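Linthorpe Passes 3000 Recorded Grasps and Opens Its Table to New Objects 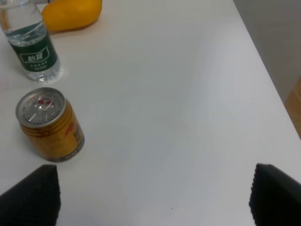 Wrist view at the Etora table: a water bottle, a yellow fruit and a gold can.

LINTHORPE, April – I'm Theano Stefanou, I run data collection for Etora, and I get to share some happy news: our set of hand-guided grasping examples has passed 3000!

Each example is one person steering the arm through one pick, start to finish, with the wrist camera recording. We keep the fumbles too (there are 298 of them, and a fair number are mine). The learning system trains on the whole lot, and we label every try before it goes in.

Drinks and fruit make up 892 of the examples. Cans are my favorite, they're short and shiny and you really have to think about your angle. Our partners at Bernum added 682 more with kitchen tools, and they've been a joy to work with.

Next up is the Guérin round, with softer items and more crowded tables. We'd love suggestions! If your lab or shop has an everyday object that's a pain to pick up, write to the Etora press desk and we'll send you the loan form.

Press contact: Theano Stefanou, Etora, Linthorpe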